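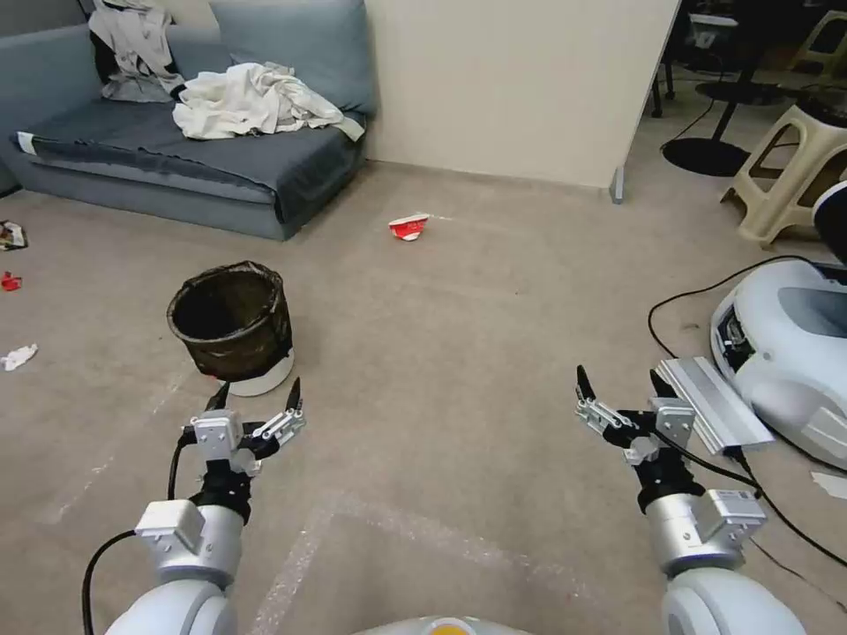 July, late, can't sleep

Two weeks into learning the accordion and my left arm has gone on strike. Effie Rutherford lent me hers in June because she says it was only keeping the closet door open, and I've been at it every night since I gave up on the crossword. I have one tune. It's a waltz called Swanson, and it has 96 bars if you play the repeats, which I do, badly! My foot is the real trouble. I stomp on the one, and on bare boards it sounds like a horse coming upstairs, so now I only want to practice on carpet, something pale beige-gray and dull that swallows the noise. Give me that and I'll stomp all night.

Marion Lennox came over at seven to hear me play. She sat through the whole waltz with her coat on (I did offer to take it) and then asked if I'd thought about doing it slower. I was doing it slower! I played it again at half speed and we both nearly nodded off, but the left hand finally landed where it should, so fine, she was right. 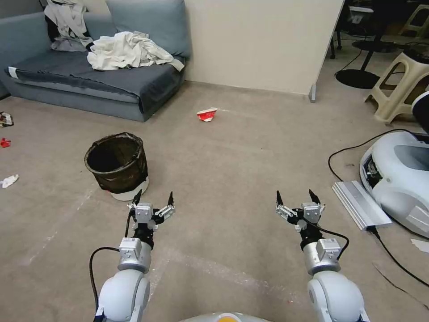 Torquil Menzies told me on the phone afterward that half speed is still too fast for a beginner, and that he spent his first winter on the bass buttons alone and never touched the keys. A whole winter! I said I was playing at the Kurkville supper in 12 days and he went very quiet, then asked if there would be food before or after.

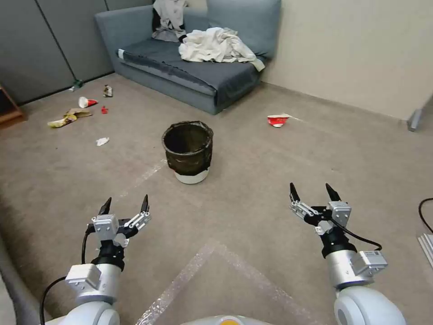 Worst thing about the supper is what to wear. The straps bunch up everything I own, and the bellows pinch, so it has to be something flat in front with no buttons. I tried on four things tonight and threw each one down when I was done with it. Clothes do end up on a sofa, don't they - a jacket or a shirt or whatever over the back, something off-white in a crumple on the seat - and then you need to sit down and practice and there's nowhere to put yourself. I ended up on the piano stool in my old green sweater. It doesn't pinch. Green sweater it is. 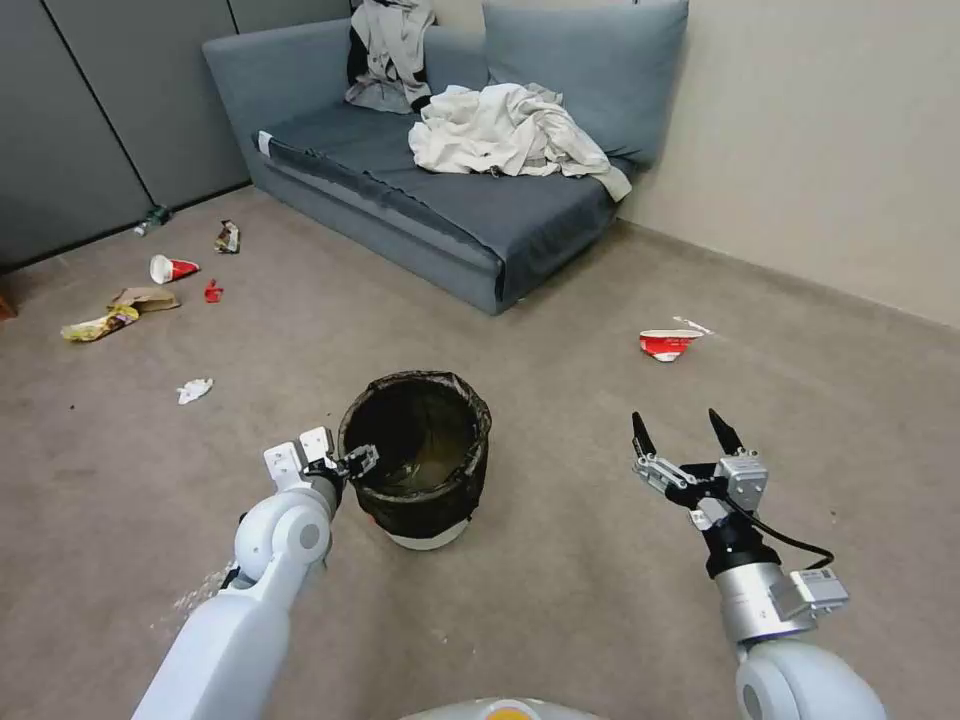 Still to do before the supper

Ask Effie about the sticky B flat.
Learn the ending.
Call Hamish Dow for a ride, the case weighs a ton.
Cut my nails.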